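## 4. Setting up the interruption log

Read this section before you install anything. Most people who buy a time tool spend the first morning picking colors for their categories, and by the second week the thing is closed and stays closed. Lindamby can't stop you from doing that. What it can do is record where a working day went, provided you set it up plainly and don't lie to it.

You will need a Lindamby account, a calendar you really use, and a stretch of quiet. The menus below are the ones in the desktop version. The phone version hides half of them under the gear icon.

### 4.1 Before you start

1. Write down, on paper, how many hours a day you think you lose to interruptions. Put the paper in a drawer.
2. Close your mail program.
3. Open Lindamby and choose **Log > New > Blank**.

> **Note:** The program will offer you a template called Peak Day. Decline it. Peak Day comes with 137 activity labels, among them three kinds of "deep focus," and I have yet to meet a person who could tell them apart at four in the afternoon.

### 4.2 Choosing categories

4. Under **Categories**, add no more than seven. A set that works for ordinary office jobs:
 - Planned work
 - Mail and messages
 - Meetings
 - Phone
 - People at the desk
 - Looking for things
 - Other
5. Leave **Auto-sort** off. It guesses from the name of the window you have open, so an hour spent staring at a report counts as an hour spent writing it.
6. Leave the weights at their default. Weighted categories produce a score, and a score invites you to improve the score.

If "Other" grows past everything else, you may split it once. Wait until the log has run for two full weeks. People who split it on day two are usually avoiding something, and the log has no category for that.

### 4.3 Setting the prompt

Lindamby asks what you are doing at set times and expects you to pick a category. The factory setting is every ten minutes. Whoever chose that never had to answer it.

7. Go to **Prompts > Interval** and set it to 30 minutes.
8. Turn the chime off. The banner is enough.
9. Set **Missed prompt** to "Leave blank." The other choice, "Repeat last," fills your lunch with whatever you were doing before lunch.
10. Set the working hours to the ones you keep. If you start at 9:20, enter 9:20.

> **Caution:** Changing the interval after the log has started throws out the weekly totals without asking. Export first, using **File > Export > Plain table**.
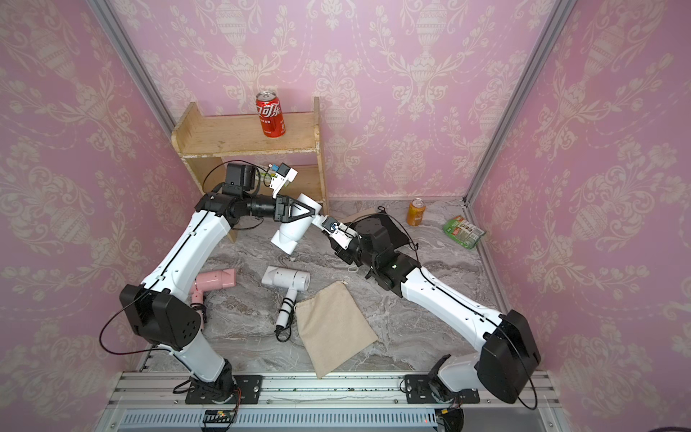 Answer the prompt with the first category that fits and go back to work. If you find yourself weighing whether a call about a meeting counts as Phone or Meetings, pick either one. The log is crude and is supposed to be. Over two weeks the small errors wash out, and the large leaks are not subtle.

### 4.4 Connecting a calendar (optional)

11. Open **Connections** and select your calendar.
12. Approve read access only. The screen will also ask for write access, so that it can "protect your best hours." Say no, unless you enjoy explaining to your manager why you are marked busy until noon.
13. Check that yesterday's meetings show up in gray.

Gray blocks are what the calendar claims. Colored blocks are what you logged. Where the two disagree, believe the colored ones.

The Gernia add-on, sold separately, promises to turn these disagreements into advice. We tried it in our office for a month. Its advice was to have fewer meetings, which we had managed to suspect without it. The add-on also slows the weekly view badly on older machines. Skip it for now, and if a year from now you still miss it, it will no doubt still be for sale.

### 4.5 The first review

Do the first review after two weeks of logging. One week is too easily spoiled by a holiday or a bad cold.

14. Open **Review > Totals** and set the range to all dates.
15. Take the paper out of the drawer and compare.
16. Pick the one category that surprised you most. Change one thing about it.
17. Keep logging for another two weeks with the same categories and the same interval.

Kojo Appiah in our accounts team logged 188 interruptions in his first stretch. He had guessed that the phone was the trouble, and he had been asking for a new phone system on that basis. Most of his entries fell under "People at the desk," and many of those people wanted the same form. He put a stack of the forms by the door. I can't promise your numbers will be as helpful. Some logs show only that a person has too much work, and no setting in Lindamby fixes that.

> **Caution:** Don't share your log with anyone who sets your pay. The **Share** button sends the whole record, including blanks, and a blank looks like idleness to a reader who wasn't there.

### 4.6 If the numbers look wrong

**Totals are higher than your working hours.** Two prompts are running. Sign out on the phone or the desktop, and keep whichever you look at more.

**Every afternoon is blank.** Check the working hours first. If they are right, you stopped answering. Lengthen the interval to 45 minutes after exporting.

**Planned work is above 90 percent.** Possible, but I would doubt it. Ask yourself whether you were answering from memory at the end of the day.

**The weekly view won't load.** Remove Gernia, restart, and try again.

Section 5 covers printing the log. The print layout cuts off the last column unless the page is turned sideways.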